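Saturday, bin cell, Mosedport - setup rules for the two-bin picking runs
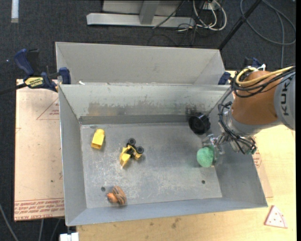 *Front bin, gripper at the green ball. Blue-handled clamp at left on the shared edge.*

Writing down the rules we have been applying from memory, after the Clirasa run sheets from April came back with gaps in the setup column. Talukder's checklist is the base. Changes are marked.

**Bins and clamps**

- Both bins clamped before the drives are enabled. Hand-tight, then push the bin wall sideways with the palm. Any movement means redo the clamp and redo the bin calibration.
- Clamp bodies count as obstacles in the planning model. Changed: they were missing from the Boris config until this week. Re-measure them whenever a clamp is moved, even by a finger width.
- Stains on the walls stay as they are. Scrubbing changes the background and we lose comparison with the older sets.
- Loose scraps come off the bin edges between runs. Check the edge the two bins share as well as the floors.

**Objects**

- Objects are dropped in, not placed. No tidying after the drop. A vehicle on its side stays on its side.
- Anything landing outside the bins stays out until the run is closed. Log it as out of bounds. Do not reach in to return it.
- Objects resting against a wall are valid targets. Wall picks get their own column (changed), as they have a different failure pattern and were pulling down the overall score.
- Soft objects: use the low force setting. The green ball is on this list.

**Motion**

- Speed cap 609 mm/s at the tool outside the bins. Below the rim the cap is lower and set in the config - do not override it from the pendant.
- Run the wrist through its full turn at slow speed before the first run of the day and watch the cable bundle. If black cabling hangs near a bin wall at the low poses, stop and re-tie it, then repeat the check.
- Stay 700 mm back from the table edge in automatic mode. Cables on the carpet are to be routed away from that line. Still open.

**Logging**

- Setup still saved before each run, one per run, no reuse.
- A run is 6 attempts. Stop after 5 failures of any kind and write the reason before resetting.
- Retries count as attempts. Older sheets disagree on this, so do not merge them with the new ones.
- Bin swap and reset takes roughly 6 minutes. Less than that usually means the calibration check was skipped.

To do: add clamp positions to the Boris config template - reprint the run sheet with the wall column - ask Talukder for the source of the low force value, which has no reference in the checklist.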